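Notebook > Robots > Teaching by hand

Filed under: Robots, Work things
3 min read

I've spent most of this year sitting at a console with my forehead pressed against a viewer, showing a robot how to sew. My mum thinks I make cushions.

The project is called Wallar, and my part of it is simple to explain. I hold the controls, the instruments copy my hands, and everything gets recorded so the software can learn from it later. Each stitch is saved as one demonstration. We're on 3877 as of this morning and 1086 of those are mine (yes, I checked, and yes, I'm ahead of Mizanur Thambiah, who started two weeks before me!).

The needle part I got used to fairly quickly. Knots are another matter. You can't feel the thread at all, so you learn to judge the pull by watching the tissue, and if you go at it the way you'd tie a shoelace you just end up chasing a loop round and round with the wrong hand.

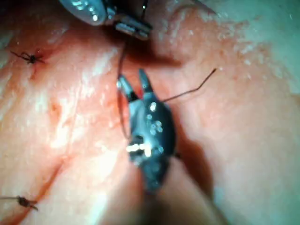 Jaws open and thread in between the two instruments, with a couple of finished knots over on the left.

The short tails are my favourite bit. I used to leave them far too long and then snag them on the next pass, and back in February I lost a whole afternoon to that.

What I hadn't expected is how much the robot picks up your bad habits. I do a little wiggle before I grab anything, always have, and the first trained version did it as well! Mizanur laughed for ages. So now I'm trying to sew like somebody calmer than me, with a pause before each grab and no fidgeting, and 89 of my older recordings have been marked to be done again.

Back on the console tomorrow at 2, wiggle-free with any luck.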